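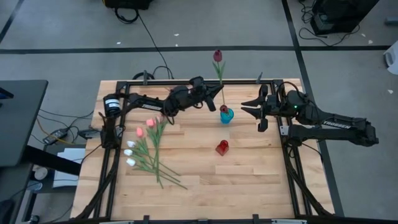

Category: Meeting Notes / Data Collection
2 comments | 6 shares

Kalis group, minutes, October 16, 2018

Chair: Leandro Arrieta

1. Minutes from May approved.

2. Tulip task. 648 episodes recorded, 80 rejected at review, mostly for dropped stems. Ishida asked that rejected episodes be kept in a separate folder. Agreed.

3. Start layout. Bunch to lie on the left half of the table, blue cup near the middle. Cup position to be varied between episodes.

4. Labels. Banel to split "grasp" and "insert" into two segments.

5. Junedstead copy of the set: deferred.

Action: Arrieta to update the operator sheet.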